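Woodworking Talk > Finishing > Paint and Color

Thread: Milk paint or dye for kids' blocks?

ridgeline_dan
January 23, 2026
I'm making a set of blocks for my sister's twins, who turn one in May. Maple offcuts, 50 blocks, cut already and the edges eased with a block plane and 220 paper. I want solid color but I don't want paint chips in anybody's mouth. The two choices I keep going back and forth on are milk paint with an oil topcoat, or water-based dye with shellac. Anybody done both?

Primau
Done both. Dye looks better because you still see the grain. Milk paint on maple is a pain, it doesn't grip closed-grain wood well unless you add the bonding agent, and then you have to read up on what's in the bonding agent.

If you go with dye, raise the grain first. Damp sponge, let it dry overnight, knock it back with 320. Skip that and the blocks will feel like a cat's tongue.

Nurkley
Disagree on milk paint. I did a set of 100 in poplar with no bonding agent and they've been through two kids. Some wear on the corners and that's it. The trick is two thin coats and not one thick one. Poplar isn't maple, I'll give you that.

Primau
Poplar isn't maple is my whole point.

ridgeline_dan
Maple is what I've got so it's staying maple. How does dye hold up to drool? That's my main worry. I don't want my sister calling me about a red baby.

Ratik
It bleeds if the topcoat wears through. Red is the worst, then blue. Yellow you won't notice. Shellac is fine to chew on once it's cured but it doesn't love standing water or alcohol wipes, and my daughter-in-law wipes everything. I'd put a hardening oil over the dye, three coats, and wait a full month before handing them over. You have time before May.

Raffaele Bortolotti
I teach a toy making class at a community shop and we moved away from dye for anything under age three. We use a pigmented hardwax oil now. It's one product, you rub it on and wipe it off, 12 hours between coats. Color is softer than paint but it doesn't bleed like dye. Check that the can says it meets the toy safety standard. Don't take the store's word for it.

Nurkley
Pigmented oil is expensive for 50 blocks. What does a can run now?

Raffaele Bortolotti
It goes further than you'd think. A small can of each color did 7 sets for us.

Zanetti
Whatever you pick, do a test block in every color and look at them together before you commit. My first set had a green that looked great alone and like hospital walls next to everything else. What I like now is one or two strong colors and a pale one for relief. Mint green and a real red go together better than you'd expect: 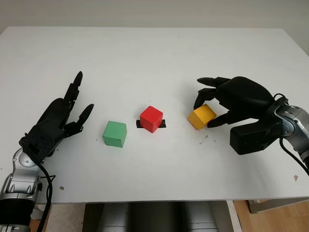
Pale green and bright red cubes, solid color, edges just slightly rounded.

Ratik
I like that green. Red is a bit loud for me.

Zanetti
Kids go for red every time. Loud is fine.

Primau
How much are you rounding the edges, Dan? If it's only a plane and 220 I'd go further on maple. Hard corners on hard wood, and one year olds throw.

ridgeline_dan
Fair. I'll run them past the 1/8 roundover and sand again before any color goes on. Leaning toward the pigmented oil now. Going to buy red and a pale green and leave a third of the blocks natural, which also takes care of Nurkley's cost problem.

Nurkley
Still say milk paint. Post the test blocks when they're dry.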